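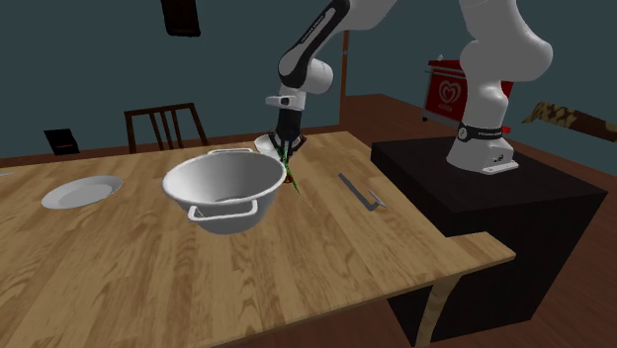 4. Planning the purchase

Home | Guides | Widar tabletop cell | Planning | Set-up | Spares

Read this section before you place an order. It covers the Widar cell for table work such as laying out, clearing and moving kitchen items. Mounting and wiring are dealt with in section 5.

4.1 Work out what you need

1. Write down the tasks the arm will do in its first year. Leave out anything you only hope to do later.

2. List every object it must pick up. A parallel gripper is supplied as standard. Thin items and flat plates are harder to grip than handles and rims, so mark them on the list as needing a trial.

3. Measure the table you will use. Note the height of the top, and whether the legs leave room for a pedestal beside it.

4. Choose the mount. With a pedestal at the side, the base takes up none of the tabletop. A clamp mount costs less but uses part of the working area.

5. Check the space above the table. The links rise well over the base when the gripper is pointing down, so look for shelves, lamps and low beams.

Note: Run your task list in simulation before choosing a mount. The Tirketti planning licence includes a dining room layout with table, bowl and plate, and the pedestal can be moved between runs.

4.2 Set the budget

1. Enter the arm, the gripper and the controller as one line. They are quoted together.

2. Add the pedestal at £787. Floor fixings are included.

3. Add £220 for spare gripper fingers and pads.

4. Add the planning licence, which runs for 12 months from the day it is activated. Do not activate it until someone is free to use it.

5. Allow for delivery. Orders from the Lenthorpe depot are sent on a pallet, and the pedestal weighs 38 kg before packing.

Caution: Do not leave guarding out of the budget. If people will walk past the table while the arm is moving, a risk assessment must be done first, and its cost belongs in this year's figures.

4.3 Place the order

1. Send the task list and table measurements to Halliday with your request for a quote.

2. Check the mount type on the quote against your list. Pedestals cannot be exchanged once drilled.

3. Confirm the delivery address and floor level in writing.

Note: Prices were checked on 2018-03-16 and hold until the end of July. Go to section 5 when the pallet has arrived.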